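Laborbuch Handgreifer, Gerät 7
Eintrag vom 28. Juli 2026
Bearbeitung: Rok Berisha, Gegenprüfung Csenge Juhász

Anlass

Planmäßige Wartung des handgeführten Greifers nach dem Einsatz in der Wohnumgebung Sorkside. Im letzten Eintrag hatte A. Mekonnen vermerkt, dass die rechte Backe beim Schließen leicht nachläuft und die Kameraansicht gegenüber der Referenz verdreht erscheint. Beide Punkte waren vor der nächsten Aufnahmereihe zu klären.

Zustand bei Übernahme

Gerät vollständig, Koffer vorhanden, Ladegerät fehlte und wurde von M. Bozsik nachgereicht. Gehäuse ohne Risse. Führungsschiene beidseitig mit Staub und Textilfasern belegt, rechts deutlich stärker als links. Die Schrauben der linken Trägerplatte saßen fest. An der rechten Trägerplatte ließen sich zwei Schrauben ohne nennenswerten Widerstand drehen; das erklärt nach hiesiger Auffassung zumindest einen Teil des Nachlaufens. Sicherungslack war an dieser Stelle nicht mehr nachweisbar. Ob er bei der letzten Montage überhaupt aufgetragen wurde, geht aus den Unterlagen nicht hervor.

Durchgeführte Arbeiten

Beide Backen abgenommen, Schiene trocken ausgebürstet und anschließend mit fusselfreiem Tuch nachgewischt. Kein Fett aufgetragen, da die Gleitstücke laut Werkstattanweisung trocken laufen. Rechte Trägerplatte neu ausgerichtet, Schrauben über Kreuz angezogen und mit Lack gesichert. Die Beläge wurden auf Ablösung an den Rändern geprüft und weiterverwendet. Die Rillen sind noch ausreichend ausgeprägt, ein Wechsel ist für September vorzusehen.

Im Anschluss Kamera gelöst, Auflagefläche gereinigt, Kamera wieder eingesetzt. Die Verdrehung ging auf einen Span unter der Auflage zurück. Nach dessen Entfernung stimmt die Lage mit der Referenzmarke überein.

Sichtprüfung über die Gerätekamera

Die Prüfung erfolgte bei geöffneten Backen vor einem gewöhnlich belegten Schreibtisch, mit der weißen Tasse als Zielobjekt zwischen den Fingern. Beurteilt wurden die Symmetrie der Backen, die Sichtbarkeit beider Beläge und die Lage des Ziels. Beide magentafarbenen Beläge sind im Bild zu erkennen, ebenso die Trägerplatten mit ihren Schraubenlöchern unten links und unten rechts. Die starke Krümmung an Tischkante und Schrankseite ist dem Weitwinkelobjektiv zuzuschreiben und nicht als Fehler zu werten.

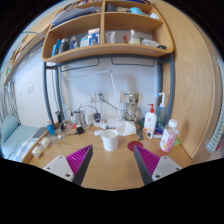
Funktionsprüfung

Es wurden 18 Schließvorgänge gegen den Prüfkörper Petrenko gefahren. Bei 17 davon lagen beide Backen gleichmäßig an. Beim verbleibenden Vorgang blieb die rechte Backe kurz vor der Endlage stehen und folgte erst nach leichtem Nachdrücken. Der Fehler trat gleich zu Beginn auf und ließ sich danach nicht reproduzieren. C. Juhász vermutet Restfasern in der Schiene. Die Schiene wurde daraufhin nochmals ausgebürstet, eine weitere Messreihe steht aus.

Weggeber: Nullpunkt nach der Montage neu gesetzt, alter Wert im Geräteblatt durchgestrichen und abgezeichnet. Akku vollständig geladen.

Offene Punkte

– Wiederholung der Funktionsprüfung mit 10 Schließvorgängen vor Ausgabe des Geräts (Berisha)
– Ersatzbeläge bei Kendport anfragen, Lieferzeit im Geräteblatt vermerken (Szabó)
– Werkstattanweisung um die Kontrolle des Sicherungslacks ergänzen
– Klären, ob das Gerät in Joslow dieselbe Lockerung an der rechten Trägerplatte aufweist

Das Gerät bleibt bis zum Abschluss des ersten Punkts gesperrt – Sperrzettel am Koffer angebracht. Freigabe nur durch M. Szabó.

gez. Berisha
gegengelesen: Juhász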